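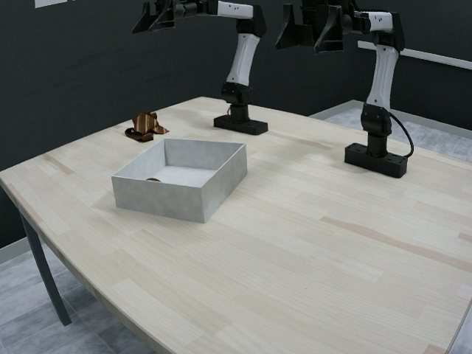
Bench Joiner, Solid Wood Tops (Full Time)
Brallier Tables, Cerberg shop
Posted June 22, 2019

Brallier Tables is hiring a bench joiner for the solid wood tops department. The job is full time, on the day shift, with a start date in July. It reports to Consuelo Alvarado, who runs the tops department.

About the shop

We make dining tables, library tables, and work tables to order. Most of our customers are restaurants, schools, and public libraries, and a smaller share are private households. Everything we sell is built in one building. The ground floor holds the rough mill, the glue-up area, and the machine room. The bench room and the finishing room are upstairs, reached by a freight elevator and two sets of stairs.

The tops department glues up edge-grain panels from narrow strips, flattens them, cuts them to size, shapes the edges, and sends them on to finishing. Base frames are made by a separate crew under Eugeniusz Ziółkowski. The two crews share the clamp racks and the large bandsaw, so you will work with his people most days.

Last year the shop shipped 2,286 tables. Orders range from a single desk to a full library. The biggest order on the books now is 394 study tables for a school district, in two heights, and the person we hire will spend a good part of the first months on that order.

What you will do

Read cut lists and shop drawings and pull stock to match.

Sort strips for color, grain direction, and defects before glue-up. Our standard line allows mixed color in the strips, including darker heartwood. Our select line does not. You will need to know which line a job belongs to before you start sorting, and to ask if the ticket isn't marked.

Joint and rip strips to width, stagger the end joints according to the layout sheet, and mark the panel for assembly.

Spread glue and clamp panels on the rotary clamp carrier. Large panels are glued with a partner.

Scrape and flatten panels, then run them through the wide belt sander.

Cut tops to final size, round the corners to the template, and rout or hand-plane edge profiles.

Patch small knots and open grain with wood plugs or filler, as the job ticket allows.

Drill for fasteners on the underside and fit threaded inserts.

Check each top for flatness with a straightedge and record the result on the job ticket.

Keep your own bench, machines, and floor area clean. Everyone stops 15 minutes before the end of the shift to clean up, and that time is paid.

What we are looking for

At least two years of paid work in a cabinet shop, furniture shop, millwork shop, or similar. Time spent in a full-time woodworking program counts toward this, year for year.

Safe, steady use of a jointer, planer, table saw, router, and bandsaw. We will ask you to show us.

Ability to read a tape measure to 1/32 inch and to do shop math with fractions.

Ability to read a drawing with a top view, an edge view, and a section.

Good color vision or another reliable way of matching wood by color. If you have trouble with reds and browns, tell us. One of our best people in the rough mill does, and we were able to arrange the work so that someone else sorts.

Ability to lift 50 pounds alone and more with a partner, and to stand for most of the shift.

Being on time. Glue-ups are scheduled in pairs, and when one person is late the other can't start.

Helpful but not required

Experience with a clamp carrier or a glue wheel.

Experience setting up a wide belt sander, including tracking and changing belts.

Hand tool skills, especially card scraper and block plane.

Forklift certification. We will pay for the class if you don't have it and want it.

Spanish, Polish, or Japanese. The shop language is English, but all three get used in the building.

You do not need a diploma or a degree. You do not need to know how to spray finish or run a CNC router. If you would like to learn the router later, we train from inside the shop first.

Hours and pay

The shift runs from 7 in the morning to 3:30 in the afternoon, five days a week, with an unpaid half hour for lunch and two paid breaks. Overtime is offered when there is a large order and is paid at time and a half. It is not required during the first 90 days.

Pay is hourly and depends on experience. We tell every applicant the range in the first phone call, before any interview, so you can decide whether to go on. Pay is reviewed after 90 days and then once a year.

Benefits start on the first day of the month after you are hired. They include health and dental coverage, paid holidays, paid vacation, and paid sick days. The shop closes for one week in July for machine maintenance. New hires who have not yet earned vacation time can work that week helping with maintenance, or take it unpaid.

We supply safety glasses, hearing protection, dust masks, gloves, and aprons. We pay part of the cost of one pair of safety shoes a year. Bring your own hand tools if you like to use them. There is a locking drawer under every bench. If you don't own hand tools, a shared set is kept in the cabinet by the elevator.

Training

For the first two weeks you will be paired with Nattawut Ongart, the senior joiner in the department. He will go over the machines one at a time and sign you off on each. Please don't use a machine in our shop before you are signed off on it, even if you have run the same model somewhere else. Our fences, guards, and stop switches may be set up differently from what you are used to.

After that you will rotate through sorting, glue-up, and sizing until you can run a top from start to finish. Most people get there in two to three months. Some take longer, and that's fine if the work is sound.

Getting here

The shop is at the end of Wieser Road, past the feed store. Parking is free and on gravel. The county bus stops at Wieser and Depot, a seven-minute walk from the door, and the first bus of the morning arrives in time for the shift. There is a covered bike rack by the loading dock.

The bench room is upstairs, but the freight elevator can be used by anyone who needs it. If you need a change to the work area or the schedule in order to do this job, say so at any point and we will talk about what can be done.

How to apply

Send a resume or a plain list of the places you have worked, with dates and what you did there. A cover letter is optional. Photos of your work are welcome, up to six. Please say what part of each piece you made if it was built by more than one person.

Applications can be dropped off at the front office, mailed to the shop to the attention of Tomoyo Hosoda, or sent through the form on our jobs page. If you use the form, write "Tops" in the subject box. We also have an opening for a finishing room helper, and applications without a subject tend to go to the wrong pile.

What happens next

Tomoyo will call you within a week to go over the pay range and hours and to answer questions. If we both want to continue, you will come in for a half-day visit. You will meet Consuelo, walk through the shop, and do a bench test: sort and lay out a small panel, joint the edges, glue it, and shape the edge on another panel that is already dry. The half day is paid at the starting rate whether or not we hire you. Wear closed shoes and clothes that can get glue on them.

We ask for two work references and call them only after the visit, and only after telling you. We will let every person who comes in for a visit know the result by phone.

The opening will stay posted until it is filled. People who applied to us before are welcome to apply again. Please send new information, as we don't keep old applications past one year.

Questions about the work itself can go to Consuelo Alvarado, and questions about pay, benefits, or the application to Tomoyo Hosoda. Both can be reached through the front office during shift hours.

Brallier Tables is an equal opportunity employer.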